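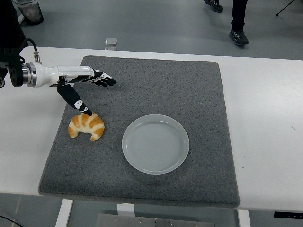
About Lindemann Bakery

We are a family bakery on the corner of Cisa Street, two doors up from the old feed store, and if you have ever driven past with your windows down before seven in the morning you probably know us by smell already. Come in, the coffee is on!

How we got started

The shop began with one secondhand deck oven, a borrowed mixer and a recipe box that had been through three kitchens before it got to ours. Back then we made rye, a plain white loaf and, when there was butter enough, a tray of croissants that sold out before we could put the sign up. We still have that oven. It runs a little hot on the left side, and everyone who works here learns to turn the pans halfway through (usually after burning one batch).

What we bake

Our croissants take the better part of two days, most of it waiting. The dough rests overnight, gets folded with butter in the cool of the back room, and rests again before shaping. On a busy weekend we make 800 of them, and we still run short by noon, so please call ahead if you need a box for a party. We also bake 5 kinds of bread, a cinnamon twist that has its own fan club, and a plum cake that comes back every September for as long as the plums hold out.

The people behind the counter

There are 38 of us now, counting the drivers and the high school kids who come in after class. Some have been here since the first shop, and a few met their husbands or wives over the flour bins – we have baked a fair number of wedding cakes for our own.

Where to find us

Besides the shop on Cisa Street, we have a small counter inside the Grokent Market, and our rye is on the menu at the Ititz Cafe by the river. The main shop opens at 7 a.m. and closes when the shelves are empty, or at 5 p.m. if they aren't. Parking is behind the building, and the back door is open too, so come on through.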